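Grip Fault Stop on the Tidside Cloth Handling Cell: Frequently Asked Questions

This page is for operators and shift leads at the Nundurberg site. It covers the grip faults that stopped the cell in July and the changes made afterward. For general setup, see the Tidside start-up sheet.

What happened?
The gripper failed to let go of a piece of cloth at the end of a fold. The controller read the fingers as open and sent the arm back to its home position with the cloth still held. The cloth pulled tight against the table clamp and the arm stopped on overload with fault code 1059. The same fault came up again on the next shift.

Was anyone hurt?
No. The gate was closed both times and no one was inside the guarding.

What does code 1059 mean?
The arm met more resistance than it expected during a move. The code does not say where the resistance came from. On this cell it is usually caught fabric, but a snagged cable will give the same code.

Why did the controller think the fingers were open?
The open signal came from the motor position only. The coupling between the motor and the left finger had slipped, so the motor had turned and the finger had not. Ortuño, who supply the gripper, replaced the coupling on both of our units.

Can I pull the cloth out by hand?
Not while the arm has power. Press the emergency stop, lock out the cell, and wait for the drive lamp to go dark. Then use the manual release on the gripper body. Keep your fingers away from the tips – the release is sprung and they can move suddenly.

What if the manual release is stuck?
Cut the cloth and leave the gripper alone. Put a tag on the cell and call maintenance.

Which fabrics are affected?
Both stops were on coarse woven cloth. Thin cotton has not caused a fault so far, but the new checks apply to every fabric we run. 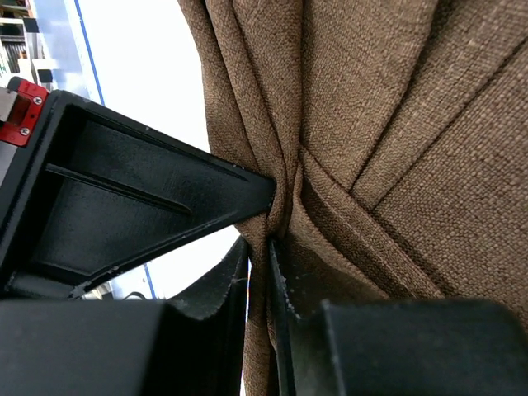 How often should the gripper be checked now?
At the start of every shift, and again after 2000 cycles. Run the open and close test with no cloth loaded and watch both fingers travel the full distance. Write the result on the Grisero log.

Who can reset the cell after a 1059?
Shift leads and maintenance. Operators should not clear the code, even if the cloth has come free. If the code appears 2 times in one shift, the cell stays locked out until maintenance has looked at the coupling.

Has the software been changed?
Yes. The arm now makes a short, slow lift after each release and checks the load before it goes home. This adds a little time to each cycle. Please don't switch it off to catch up on a late order.

Where do I report a near miss?
Use the yellow form at the cell, or tell your shift lead before the end of the shift.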